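Ticket 1126: Right gripper releases page during two-arm folder demos
Product: Ponska teleop station, two-arm
Component: leader/follower link, gripper channel
Opened by: Şengül Karakaya
Assigned to: Volkan Tuncer
Status: Resolved, one item moved to a separate ticket
6 comments · 2 watchers · 0 shares

Summary

While recording hand-guided demonstrations of the folder task, the right follower gripper opens a little by itself when the operator holds the leader trigger still. The page slips out or gets dragged at an angle. The left side does not do this. Out of 26 recorded episodes in the last batch, 4 had to be thrown away for this reason. More of them show the symptom but the operator recovered by re-gripping, and I don't want those in the training set either. The policy will learn the re-grip.

Task as set up

Folder open on the work surface, cover to the left, printed pages to the right. The operator drives both leaders. The left arm works at the cover, the right arm takes the upper corner of the stack. Both grippers end up close together over the inner edge of the pages, so there is not much room to correct once a page starts to move.

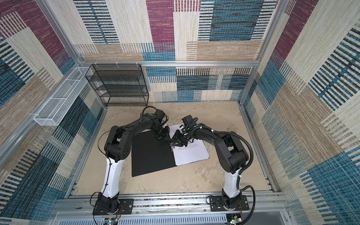

The fault shows up mostly in the hold phase. Closing on the paper is fine. If the operator keeps moving the arm, it is also mostly fine. If the operator pauses with the trigger partly squeezed, the commanded width on the right channel creeps open over the pause, and the fingers follow it.

Steps to reproduce

1. Start the station and let both followers home.
2. Run the normal leader calibration from the Sezer panel.
3. Close the right gripper on a paper corner with a partial squeeze. Do not pull the trigger to its stop.
4. Hold the leader arm and the trigger still.
5. Watch the right gripper command on the plot.

Expected: flat line.
Got: slow rise, then a small step, then the page is loose.

A full squeeze to the stop hides the problem. It also creases the paper, so we don't use it.

Comment 1, Volkan Tuncer

Please attach the episode logs with both the command and measured traces. I need to know if the command itself is drifting or if the follower is failing to hold it. Those go to different people.

Also confirm which control config is loaded. The Nukley config has a force-limited grip mode that backs off when it sees a stall. On thin stock that can look the same as what you describe.

Comment 2, Şengül Karakaya

Logs attached. Command drifts first, measured follows a short time later with the usual lag. Grip mode is plain position on both sides, the back-off is disabled. I compared the left and right config files line by line and the only differences are the port names and the home offsets.

Tried so far:

- Restarted the teleop node. No change.
- Re-ran leader calibration on both sides. Better for a few episodes, then the same.
- Swapped the operator. Same on both of us.
- Lowered the right gripper speed limit. The slip is slower, that's all.
- Unplugged the right wrist camera stream to rule out load on the bus. No change. Plugged it back in.

Comment 3, Volkan Tuncer

Traces agree with you. The follower is doing what it is told, so leave the follower gripper alone for now. No need to re-tune the gains, and please put the speed limit back where it was so the episodes stay comparable.

Next test is to split the leader from the mapping. Swap the two leader handles at the connector and leave everything else in place. If the drift moves to the left follower, it is in the handle. If it stays on the right, it is in the mapping or the link.

While the station is stopped, go over the cabling on both arms. Look for any loop that pulls tight when the wrist turns in toward the middle. The folder task puts both wrists in an awkward pose and a cable under tension can load the wrist joint, which shows up as page drag even when the grip is good. I would like that ruled out before we blame one cause for everything.

Comment 4, Şengül Karakaya

Swapped the handles. Drift moved to the left follower. Right is now clean with the other handle.

Cable check: moved each arm by remote through the full task pose at low speed, then rolled each wrist 90 degrees both ways. The loops have slack through the whole range. Nothing catches on the fingers. I also drove one arm well away from the pages with the wrist tilted hard over and replayed the wrist stream. The cable loop stays visible beside the fingers but does not get between them.

One side finding. During fast wrist moves the wrist stream smears, and bright paper at that angle washes out. Not related to the drift, but the blurred frames do go into the dataset.
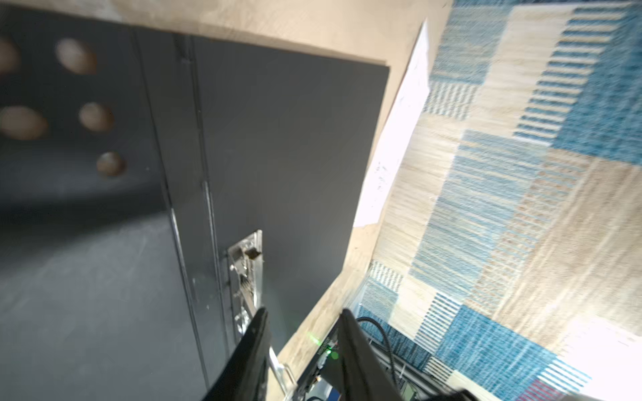

Diagnosis

The fault is in the trigger sensor of the handle that was originally on the right. With the trigger held at a fixed partial squeeze (I used a folded strip of card as a spacer so there is no finger in the loop), the raw reading walks in the open direction and then jumps. With the same spacer in the other handle, the reading stays put.

The reason recalibration helped for a while: the calibration takes the current raw reading as the new closed end, so it absorbs whatever drift exists at that point. The drift then starts over from the new zero. Anyone reading an older ticket where calibration "fixed" a weak grip should check for this.

The deadband in the mapping did not help. It is applied to the change between two samples and the drift per sample is smaller than that, so it should have been held back. It wasn't. The filter runs before the deadband and updates its own reference on every sample, including the ones the deadband rejects. A slow enough drift goes straight through.

Fix

a. Replaced the trigger sensor in the bad handle with the spare from the Clititz kit. Repeated the spacer test. Flat.

b. Changed the deadband so the reference only moves when a sample is accepted. Tested with the old sensor still fitted, before doing (a), and the slow walk no longer reached the follower. The jump still did, so (b) alone is not enough with a bad sensor.

c. Added a spacer check to the start-up list, both handles, partial squeeze. The Sezer panel shows the raw value next to the scaled one if you open the advanced view. Read the raw one.

Handles are back on their original sides.

Comment 5, Volkan Tuncer

Reviewed (b). Fine to merge. Please tag the episodes recorded before the sensor change so they can be filtered. Do not delete them. The ones with a recovered re-grip should get the same tag as the failed ones.

For the wrist stream, open a new ticket. Shorter exposure will cut the smear and help the washed-out paper, but it will darken everything else and I don't want it changed halfway through a batch.

Comment 6, Şengül Karakaya

Merged. Old episodes tagged, re-grips included. Ran the folder task again with partial squeeze and long pauses on purpose, no drift on either channel and no page lost in the hold phase. Exposure ticket opened and linked.

Left to do on my side is ordering another spare sensor for the Clititz kit. Closing this one.

Marked resolved by Şengül Karakaya
Found this useful: 3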